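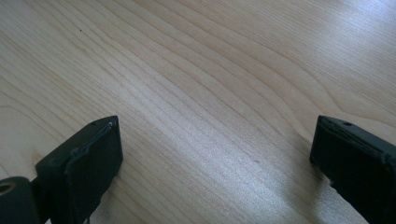
**Pale table top: oil again or leave it?**

**plelik_76:** Good evening to all. My dining table is a light wood, I think maple or birch, and I bought it used for 200 dollars. The surface is smooth with a little shine. There is one very small reddish-brown mark near the middle, like a short dash. I tried warm water and a soft cloth, without result. Should I sand this place only?

**Ferri:** Please don't sand one place only. On pale wood you will see a dull circle each time the light comes from the side. I did this to a Skundano desk and I regret it.

**Thibault Poulain:** I don't agree completely with Ferri. A very fine paper, used by hand along the grain, can be fine if the top is solid. If it is veneer, then stop, you can go through it quickly. Do you know which one it is?

**plelik_76:** I don't know. The grain makes big curves at one side and becomes more straight toward the center. The seller told me nothing.

**Ferri:** Look at the end of the board, under the edge. If the lines continue over the corner, it is probably solid.

**Thibault Poulain:** Yes, this is a good test. But for a mark so small I would maybe live with it. Mine has 28 years and many worse ones.

**plelik_76:** Thank you both. I will look under the edge tomorrow morning and write again.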